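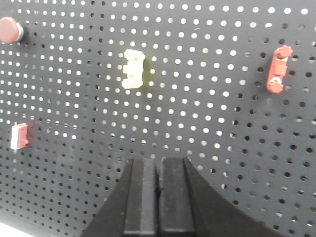 Pegboard, continued (6 August 2023)

Carrying on from the last entry, where I'd got as far as complaining about the wall plugs. The black board is up now and has a few bits on it, and I want to get down what I did before I forget and have to work it all out again for the second one.

First thing, the light. I'd half expected to hate having a board standing across the window end of the room, but I really like it! Daylight comes through the holes in the upper and middle part and you get all those bright dots, and then it fades to plain dark holes lower down and over to the right. Lovely to look at, a bit of a pain to work with. When you're trying to find a hole for a hook, the bright ones are easy and the dark ones you mostly do by feel. It also makes anything pale harder to make out. The little cream piece near the top (the one with the steps and square tabs down one side, from the odds tray) looks quite washed out against the dots, whereas the red things stand out from right across the room.

So, note to self: pale things low down or over to the right, dark or red things can go where they like.

Spacing

The holes are staggered, which I keep forgetting. I measured up the first hook pair as if it was a square grid, went down one row, and of course the hole I wanted was half a step to the side. If you need two fixings one directly above the other, skip a row. I've pencilled this on the inside of the cupboard door as well, next to the Baloch order number.

The long red bar with a knob at each end is hanging up on the right and it leans. I've had two goes at getting it upright. It isn't heavy, it just seems to want to settle with its top over to the right, and I think that's down to me picking holes in the wrong row (see above). Leaving it for now. It does no harm and I'd sooner spend the time on the shelf brackets.

Red cap with the silver collar is at the left. Happy with that one. It can stay put.

Hooks

Opened the bag of 200 from Fustora. They're cheap and it shows, some have a little burr on the short leg and you have to work them in with a wiggle. A quick rub with the fine file sorts it. I did a handful over the bin while the kettle boiled, and I'd suggest everyone does the same when they take a few out, because forcing a rough one is going to chew up the edge of the hole. Filed ones in the jam jar, unfiled ones still in the bag. Please don't tip them in together again!!

The Sastard clips are much nicer, they click in and stay in, but there are only 14 left and they cost what they cost. I'm keeping them for things that get taken down and put back all day. Anything that just lives there can have a Fustora hook.

I also tried the stick-on hooks left over from the kitchen. No good. With holes that close together there's hardly any flat for the pad to grab, and mine let go over lunch. Took the rest back to the kitchen drawer.

Gap behind

There's a 70 mm gap between the back of the board and the sill. I'd wanted less, but the window handle decides that, and I'd like us to be able to open the window in summer. The upside is I can get my hand round the back from the side to feel whether a hook has seated. The downside is that anything dropped through there is gone until somebody goes in with the long grabber. So far: one washer, one pencil, the good small screwdriver (rescued, washer and pencil still at large).

Must put a strip of something along the bottom to stop that. Draught excluder? There's a roll of the brushy kind in the blue crate under the stairs, if it hasn't walked.

Load

I hung a bucket with a bit of water in it from a pair of hooks, then a bit more, and so on. The board didn't mind at all but the hooks began to droop well before I'd got it full. Not a proper test and I'm not writing a figure here that somebody will then quote back at me. Sensible rule: if you'd want both hands to lift it, it goes on the shelf.

Cleaning

It came with a few light scuffs and specks, and it picks up fingerprints like you wouldn't believe. Damp cloth first, then a dry one straight after or it dries streaky. I used a drop of the Jasosora stuff on the bottom corner and it left a shiny patch, so plain water from now on. The matte look is half the reason I chose it, and I don't want it ending up like the old bench top.

Dust in the holes is going to be a nuisance. The soft paintbrush does it, slowly. I tried the vacuum with the round brush and it pulled a hook clean out (found it in the bag afterwards, yuck).

Where things go

I've been going back and forth about drawing outlines round things. On a black board it'd have to be chalk pen, and I tried a short line and it rubbed off on my sleeve. Paper labels hide the holes. At the moment I'm leaning towards little luggage tags on the hooks themselves, since those can move when the things move, and they will move, because I've changed my mind about the left side twice already.

I'm deliberately leaving plenty of bare board in the middle. The last one filled up in a week with things people didn't know where else to put, and then you couldn't get at anything without taking three others down first. If you want to hang something up, go ahead, but have a look in the odds tray first and take one thing out of there for good while you're at it.

Still to do

Straighten the long red bar, or decide I don't care.
File more hooks.
Strip along the bottom.
Find out what the cream piece belongs to. It's got such a particular shape that it must fit something, and I don't want to bin it and find the something next week.
Luggage tags: there's a box of 100 in the stationery cupboard, opened, string included.
Ask Baloch about delivery for the second board. They've said October, which is later than I'd like, so that side of the room stays in boxes until then.
Washer. Pencil.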